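Blocks on the White Table

I've been meaning to put these up since March! Red, yellow and green blocks, one big white table, and me fussing over colours as usual (anyone who followed the Grulico shelf photos will know what I'm like). I've kept it short and gone easy on the editing.

1. Close together

My favourite for colour. The green sits in front, with yellow and red peeking out behind it, and the black outline makes all three look brighter. 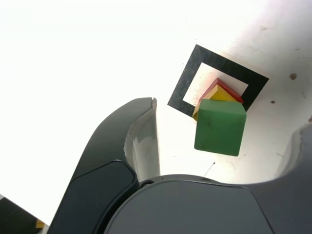 2. From further back

I like a bit of space round small things, and you get plenty of tabletop in this one, scuffs, specks and all. 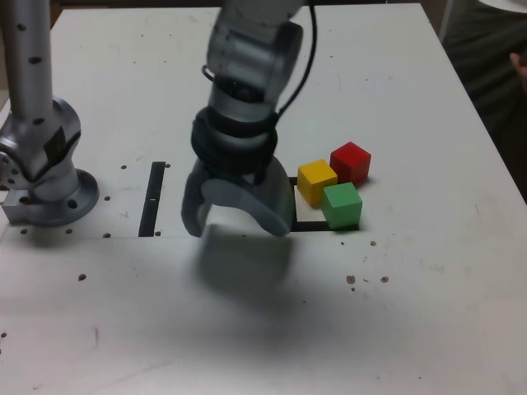
Red at the back, green nearest, yellow keeping close.

3. Mostly table

I very nearly left this one out, but I've got a soft spot for greys.
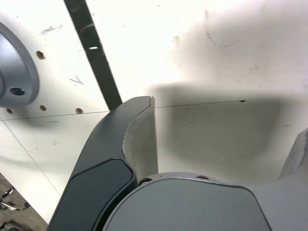

White tables are a pain to photograph and I still love them. They glare, they go yellowish at teatime, and every mark shows up. But then you get a shadow lying across the white between those two grey fingers, and I'm happy all over again. I'd hang that one in the hall, next to the Lei prints!

More galleries
Wunine: buttons and beads
Fedance in the rain
Grulico shelves, part 2

Contact | © Lucero Carhuamaca | Back to top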